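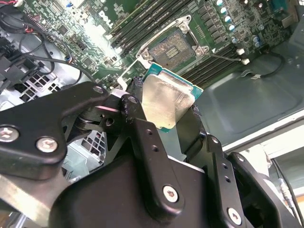

Home Music Film Gigs About Older posts

July
Posted by Lorcan Fitzgerald

The new Tian single has been out for a bit now and I've played it enough to have an opinion. It's called Pasudine, it runs just under four minutes, and it was written for a film called Droltolar that I haven't seen and that may not play anywhere near me until spring. So I only know the song by itself, plus the 13 seconds of it they used in the trailer.

Tian is 70 this year. Most people my age know her from the two Skerel records, the ones everybody's parents had in the car. My dad had the first on cassette and the second on a cassette he'd taped off somebody else, with the last song missing its ending. I was well into my twenties before I heard how that song finished. There's a long organ fade and then a door closing. I still think of it as a song that stops dead in the middle of a word.

She hadn't sung on a soundtrack in a long time. The story in the press notes is that the director wrote her a letter, she didn't answer it, and then she turned up at the studio with her own lyric. I don't know how much of that to believe. The lyric does sound like hers. There's a verse about a coat left at a train station that has no connection to the rest of the song, and she's always done that.

The voice is lower than it was. She used to sit on top of the band and now she's more or less in with the bass. On the first chorus she takes the high line down an octave, and I didn't like it the first few times. Then I heard it on the kitchen radio while I was doing the dishes and it made more sense. The drums are programmed — there's a credit for them — and they're a bit stiff. I'd have liked a real kit. The strings are real and there's a good moment near the end where they drop out and you hear her breathe in before the last line.

The B-side, if we're still calling it that, is an instrumental version. I played it once.

I got out the old Skerel records afterwards to compare. The second one holds up better than I remembered. Side one is nearly all slow songs, which annoyed me as a kid, and side two has the dance numbers that still get played at weddings. My copy is a reissue, numbered in pen on the back, 2,207. I bought it at a market and the seller wanted extra for the colour of the vinyl, a sort of washed-out grey. I paid it. The sleeve has a split along the bottom that I keep meaning to tape.

As for the film, all I can say is what's in the trailer. It looks like a family story, two brothers and a dance hall, with a lot of rain. The song comes in over a shot of the hall with its lights going on. It's a nice bit of editing. A friend who went to an early screening told me the full version only plays over the end credits, and that half the room had left by then, which seems a waste. She stayed for it. She also said the film is too long by one wedding.

There's been some talk of a concert with songs from both the film and the Skerel years. I'd go, depending on the price. The last time she played here the tickets went quickly and I ended up listening from the parking lot with over a dozen other people. The sound out there was mostly bass. We got the whole of the encore, though, when somebody propped a side door open.

I'm going to put a list of the older soundtrack songs in the next post, the ones I can find copies of. If you have the one from the ferry movie, with the whistling, please leave a comment. I've only got it as a recording off the television and my mother talks through the second verse.

Older posts Newer posts Back to top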